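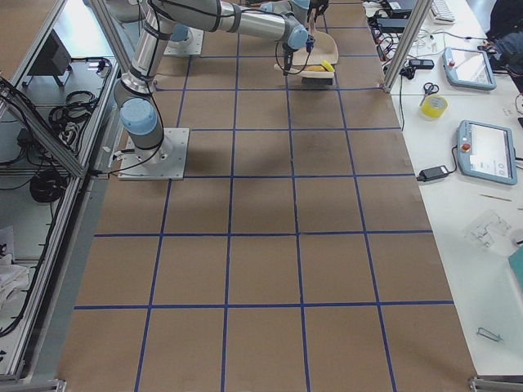 *Slide 1: dustpan and hand brush on the gridded table*

**Opening (2 min)**

Start with the set. Beige pan, brush with a cream body and dark grey bristles. Most people in the room will have one like it under the sink. Ask who has bought a new one since May.

Say why I'm talking about it: Siv Hedlund and I looked after cleaning kit for the Berow building, 96 rooms over 13 floors. We replaced 339 brushes in one year. Few of them were worn out. Most had bent bristles from being stood on end in a cupboard.

**Storage**

- Hang the brush or lay it flat. Never stand it on the bristles.
- Clip it to the pan only when both are clean – grit caught between them scratches the pan lip.
- One set per floor cupboard, with a hook for each part.

Mention Urho Hyvönen's hooks at Grandavar. Pass the spare one round.
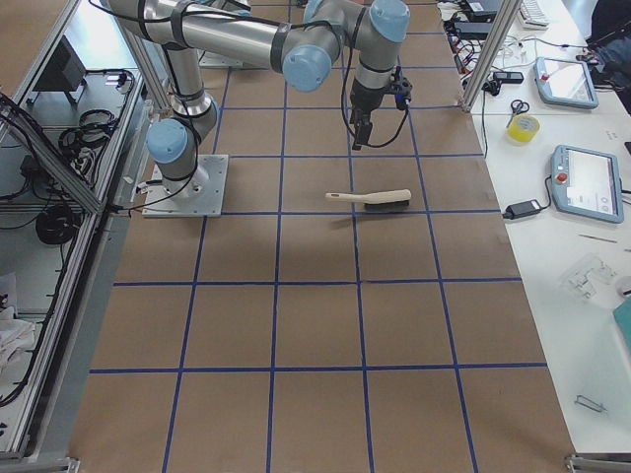 **Choosing a brush**

Look at the handle first. Wood is comfortable and lasts well if it's kept out of the bucket. Dark bristles hide dirt, so check them by tapping over a bin. Soft ones for dust and flour, stiff ones for grit and doormats.

Washing: warm water, a little washing-up liquid, shake, dry flat with the bristles clear of the shelf. Leave overnight.

**If there's time**

Liv Wikström's question about long-handled pans. My answer is still no for stairs – too awkward on the turn.

Hand out the storage sheet at the door. Britt-Marie has the copies.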